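The Woman Who Will Fix Your Hair Dryer Cord

Emese Gulyás is already talking about cords when I sit down. She has opinions on plugs, on lint and on where a dryer should live between uses, and she shares them at a happy gallop.

"People throw out a good dryer over a bad cord all the time!" she says. "The motor is fine, the heater is fine, and the wire gave up right where it meets the handle because it got wrapped tight every single morning."

She started Drastier, her small repair shop in Ulthorpe, 13 years ago with Máté Erdős, who still handles the toasters. Dryers are her department. She has a notebook with 634 of them in it, each with the fault and the fix.

So what does she think of coiled cords?

"Oh, I love a coiled cord," she says. "It pulls itself back together, so you don't get that urge to wind it around the body. You lay the dryer on its side, let the coil bunch up next to it however it likes, and walk away."
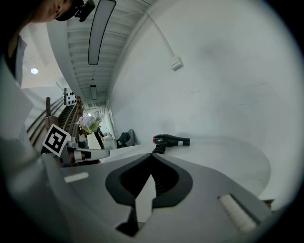

"The other thing is the back end," she goes on. "Everybody looks at the nozzle, and the nozzle is pretty, sure, but the air comes in at the rear. Brush that out on Monday and you've done more for your dryer than any fancy attachment will."

She uses an old soft toothbrush, always with the dryer unplugged and cool. Two minutes, she says, and most of that is finding the toothbrush.

I ask about color, half expecting her to wave it off. She lights up.

"Black with a bit of copper or red at the tip, I could look at that all day. Put it on a white table with some flowers and it looks like it belongs there — why hide it in a drawer?"

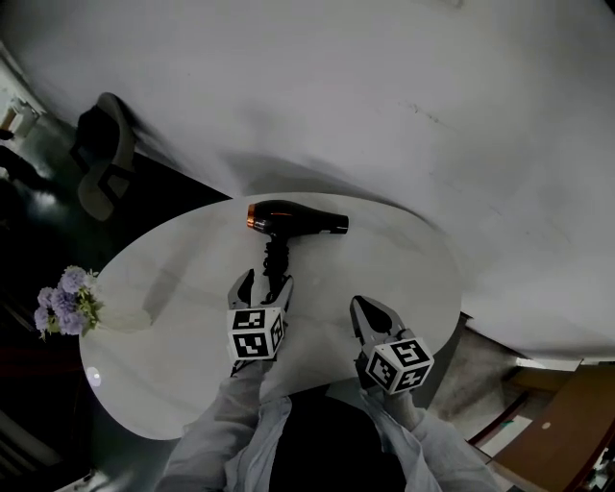 "My aunt kept hers in a drawer with the hairpins," she says. "You can guess what I pulled out of the grille." She still has the pins in a jar by the register.

Her next class on cords and plugs is in January, at six in the evening. Bring your own dryer, and she'll lend you a screwdriver.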